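Sorting and Storage of Small Household Textiles: Project Report
Jintana Thaweesak, Žofie Charvát, Juraj Kadlec
Supervisor: Romana Malý

1. Purpose

The project compared two ways of storing small cloths in a shared utility room: one cloth per cell in a divided organizer, and all cloths together in a single box. The measure was retrieval time, from opening the door to holding the requested cloth. Work ran through February in the ground-floor room at Hukstead. A second part dealt with the plastic sheeting and bags kept in the same room, which had no fixed place before we started.

2. Storage of cloths

Before the trials, all cloths were washed, dried and checked for holes. Cloths with holes were removed from the set.

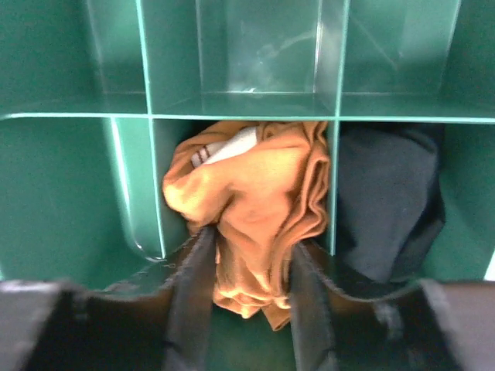
Cell size was the main constraint on the folding method. We first tried a flat fold in quarters, but a flat-folded cloth slid to the back of the cell and had to be pulled out with two fingers. Stuffing the cloth in without folding took less time and left it filling the cell from side to side, as with the orange one in the lower row. The thin walls between cells kept neighboring cloths apart. A stuffed cloth came out creased, which did not matter for cleaning but would rule the method out for napkins. The flat fold was dropped after the first set of trials.

Each trial used one request, read from a shuffled card. We ran 200 trials with the organizer and 200 with the box. The organizer was faster when the person knew the layout. For people new to the room the difference was small — most of their time went to scanning the cells. Labels were suggested by Oľga Charvát, who used the room during the trials, but we did not test them.

3. Storage of plastic sheeting

Sheeting was harder to handle than cloth. It does not hold a fold, and air trapped between the layers makes the bundle spring open again. We compared rolling, folding in thirds, and gathering the sheet at one point and pushing it into a container. Rolling gave the smallest bundle but needed a clear surface and a tie. Gathering needed neither, and was the only method all of us could repeat without instructions.

Dark, glossy plastic also made inspection difficult. Under the room lights the wrinkles throw back sharp white highlights, and a small tear is easily mistaken for a crease. We checked each sheet by running a hand along it before putting it away.
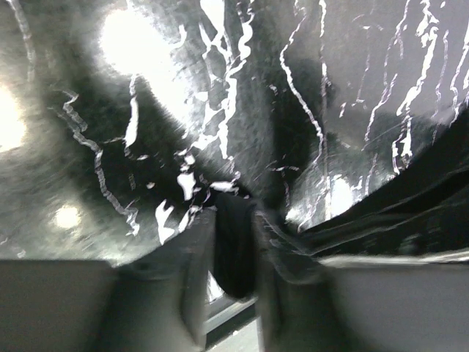

4. Limits and further work

The participants were 6 students, all of whom had seen the room before the first trial or shortly after it. Times were taken by hand with a phone, so differences under one second were ignored. The box and the organizer stood at different heights, and we did not correct for this. A repeat should place both on the same shelf, add labels to half of the cells, and include larger cloths that do not fit a single cell.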